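Flesell 60 スクロールフレーム(刺しゅう用・床置きスタンド対応)

メーカー:Clisholm
シリーズ:Flesell
取扱区分:取り寄せ品
最終更新:2021年6月8日

製品概要

Flesell 60は、キャンバス刺しゅうおよびクロスステッチ用の巻き取り式フレームです。上下2本のローラーバーに布を固定し、左右のサイドバーで幅を保持します。布の張力は縦方向をローラーの回転、横方向をかがり糸で調整します。輪型の刺しゅう枠と異なり、刺し終えた部分に枠の圧痕がつきません。縦に長い図案、ベルプル、椅子張り用のキャンバス、続きもののサンプラーなど、一度に全面を広げる必要のない作品に適しています。

本体のみの販売です。スタンド、クランプ、照明、拡大鏡は含みません。

主な仕様

ローラーバー有効幅:60cm
ローラーバー本数:2本
材質(バー):ブナ無垢材、無塗装、研磨仕上げ
材質(ノブ、ボルト):真ちゅう
布の固定方式:テープ縫い付け式
推奨布:14カウントのキャンバス、エバーウィーブ、麻布
締め付け工具:不要
原産国:製品ラベルに表示

有効幅は縫い付けテープの端から端までの寸法です。ノブの張り出しは含みません。布幅はテープより狭いものを使用してください。テープからはみ出した布は巻き取り時に偏って重なり、地の目が斜めに引かれます。

布の取り付け

1. 布の四辺をかがるか、マスキングテープで始末します。モノキャンバスは切り口が硬く、糸が引っかかりやすいため、テープ始末を推奨します。
2. 布の上辺中央と下辺中央に印を付けます。ローラーバーのテープにも中央線が織り込まれています。
3. 中央線を合わせ、中央から外側に向かって仮縫いします。右半分を縫い終えてから左半分に移ります。端から端へ一方向に縫うと布が送られ、中央がずれます。
4. 本縫いは返し縫いとし、糸はボタン付け糸程度の太さのものを使用します。刺しゅう用の分割糸は強度が不足します。
5. 余った布を下側のローラーに巻き取り、サイドバーの穴にローラーを通してノブを軽く締めます。
6. 上側のローラーを手前に回して布を張り、左右のノブを交互に本締めします。

地の目の確認には、織り糸を一本目で追い、サイドバーと平行かどうかを見ます。平行でない場合は仮縫いからやり直してください。張力をかけて矯正した布は、枠から外した後に元のゆがみへ戻ります。

横方向の張り

サイドバーと布端の間に糸を渡し、ジグザグにかがります。糸の間隔は均等にします。布を送るたびに掛け直しが必要です。掛け直しを省くと、中央部だけがたるみ、テント・ステッチの糸引きにむらが出ます。

市販の伸縮クリップも使用できますが、クリップの幅だけ布が局所的に引かれます。目の粗いキャンバスでは問題になりにくく、麻布では跡が残ることがあります。当店では麻布への使用を勧めません。

張力の目安

布の中央を指で押し、離したときにすぐ平面へ戻る状態を標準とします。弾いて高い音が出るまで張る必要はありません。突き刺し(片手を裏に置き、針を垂直に通す方法)の場合は強め、すくい縫いの場合は弱めに設定します。すくい縫い主体の方には、そもそも本品の張力は過剰です。輪型の枠または手持ちを検討してください。

ビーズ、金属糸、撚りの甘い絹糸を併用する場合は、その部分を巻き込む前に薄紙または無地の綿布を重ねてください。立体的なステッチを含む作品では、ローラーに巻き取ると高さがつぶれます。フレンチノット程度は綿布で保護できますが、パイル状のステッチやスタンプワークの部品は最後に施すか、固定枠を使用してください。

スタンドとの組み合わせ

Pranusの床置きスタンドに取り付け可能です。サイドバーをスタンドのクランプに挟み、ノブがクランプと干渉しない位置で固定します。クランプの当たり面にはフェルトが貼られていますが、ブナ材は軟らかい金具でも跡が付きます。同じ位置に繰り返し固定する場合は、当て布を追加してください。

Pranusの卓上スタンドには取り付けできません。有効幅60cmの枠では重心が支柱の外に出ます。

Uçar製の旧型クランプは口の開きが足りず、サイドバーの厚みを受けられません。Uçarの現行クランプについては動作確認を行っていません。

追加部品

・延長サイドバー(左右2本組):縦の作業面を広げる場合に使用。標準のサイドバーと差し替えます。
・交換用テープ:縫い付けを繰り返すと針穴で端が弱ります。接着ではなくタッカー留めのため、交換時は針を抜いてから新しいテープを留め直します。
・真ちゅうノブ(単品):ねじの規格は旧Flesellと共通です。
・カウンターウェイト 200g:スタンド使用時、手前側が浮く場合に脚部に載せます。フレーム側には取り付けないでください。

図案の配置と布取り

図案の目数をカウント数で割ると、仕上がり寸法がインチで得られます。14カウントの布では、14目が1インチに相当します。仕上がり寸法に、額装または仕立ての余白と、ローラーへの縫い付け分を加えたものが必要な布の長さです。余白は四辺とも同じ幅を確保します。ブロッキングで布を引く作品では、余白が狭いとピンを打つ場所がなくなります。

動物や植物を大きく配した図案は、輪郭がバーの巻き取り位置をまたぎます。輪郭線を先に通して刺し、後から面を埋める方法では、布の往復が増えます。区画ごとに輪郭と面を同時に進めるほうが、掛け直しの回数を抑えられます。背景が一色の広い面になる場合は、同じロットの糸をまとめて用意し、上から下へ段を崩して刺し継いでください。段をそろえて刺し継ぐと、継ぎ目が横線として残ります。
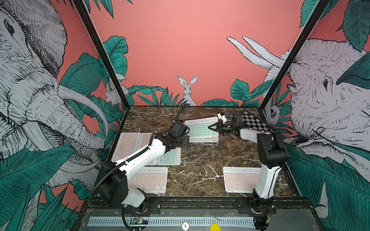 コーラルピンク地の壁紙。線画のゾウ、青緑の葉、奥に白いウサギ。

手入れと保管

無塗装のブナ材は湿度で伸縮します。長期間使用しないときはノブを緩め、布の張力を抜いてください。直射日光、暖房器具の近く、窓際への立て掛けは避けます。汚れは固く絞った布で拭き、陰干しします。家具用ワックスやオイルは布に移るため使用できません。

真ちゅう部品の変色は使用上の支障になりません。研磨剤を使う場合は必ず本体から取り外し、成分を完全に拭き取ってから戻してください。

ローラーバーの端が割れた場合、接着による補修は保証の対象外です。単品のバーを手配します。

注意事項

・木目、色味には個体差があります。節のないものを選別していますが、濃淡の指定はできません。
・サイドバーの穴は新品時にきつめに仕上げてあります。差し込みにくい場合は紙やすりで軽く当たりを取ります。削りすぎた穴は元に戻せません。
・組み立てた状態で布のみを持って移動しないでください。
・針を布に刺したまま巻き取らないでください。

納期と返品

在庫がない場合、次回入荷は9月の予定です。予約分から順に発送します。未使用品に限り返品を受け付けます。テープに針穴のあるものは使用済みとして扱います。延長サイドバーと同時購入の場合も、返品は部品単位で可能です。

関連製品:Flesell用延長サイドバー/Pranus床置きスタンド/交換用テープ/カウンターウェイト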